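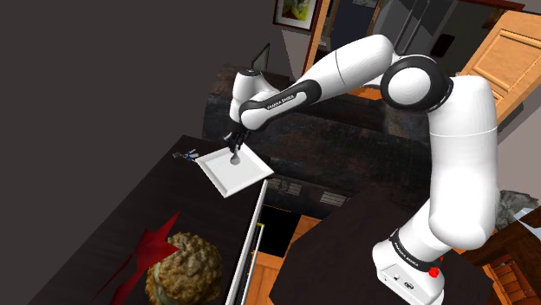 Najwa Chamoun wrote at 9:40 that the nightly export from the Windamari stock server had stopped again, and that the file on the share held 1,085 rows where the item master has 2,146. No error in the mail report. Job status shows "Completed."

Priority: Medium
Component: export / CSV writer
Site: Fernberg warehouse

10:05 Pulled the job log. Run starts on schedule, writes a header, writes 1,085 rows, closes the file normally. Exit code 0. Disk on the share is not full.

10:20 Ran the same query by hand in the console. Returns 2,146 rows. Query and permissions ruled out.

10:50 Opened the file at the last row. Item description ends in an unclosed double quote (inch mark typed as part of a pipe size). The writer does not escape quotes in that column. The next record is missing from the file, along with everything after it.

11:15 Removed the inch mark from the item record and reran. File now stops at 1,093 rows, 8 further on. Same cause, different item.

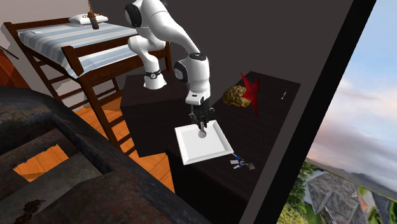 Raghda Najjar replied that editing item records is not acceptable as a fix, as the Sosa price list matches on the description text and any change there breaks the match. She asked for the original description to be put back.

11:40 Original description restored. Searched the item master for the quote character: 13 records affected, all entered after the Wednesday import.

13:10 Set "Escape text fields" to Yes in the export profile. It was blank, and blank is treated as No. Reran. 2,146 rows written, quotes doubled as expected.

13:30 Test file loaded into Zikemura without rejects. Descriptions match the source.

Status: Pending confirmation after tonight's scheduled run.
Open item: job reports Completed on a short file. Row count check to be raised as a separate ticket.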